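4.2 Southpaw stance and the left hand

The claim that left-handed boxers enjoy a built-in edge is repeated so often that few writers bother to test it. We went back to the club records from Cluvstead, Watby and Toledo, which together cover 157 amateur bouts, and were less impressed than we expected to be. A southpaw met an orthodox boxer in 86 of them. The left-hander won slightly more than half, a margin that disappears once the boxers' prior experience is taken into account.

Judges' cards are a poor guide here. Two of the clubs scored by rounds and one by clean punches, and the Watby cards do not always say which hand landed. Earlier authors pooled such records without comment – a choice we find hard to defend. The Costness cards, last updated on 26/07/2019, were left out entirely, as stance was filled in from memory at the end of the season.

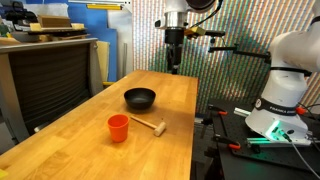
Figure 3. Wooden tabletop with black bowl, orange cup and small mallet.

Does a southpaw stance by itself win bouts at amateur level? Our records give no good reason to think so, and the small lead they do show can be explained by the number of bouts each boxer had already fought.

Supporters of the stance will point to early stoppages, where a left hand that the opponent did not see coming is said to do the damage. Stoppages were rare in all three clubs, and the referee's notes seldom name the punch. One June card from Toledo credits a "big left" to a boxer listed on the same sheet as orthodox. It may have been a hook, or the listing may be wrong. We would not build a theory on it, and we doubt that the larger samples used elsewhere are any cleaner. Until stance is written down before the first bell, by someone with no interest in the result, the size of the effect remains a guess.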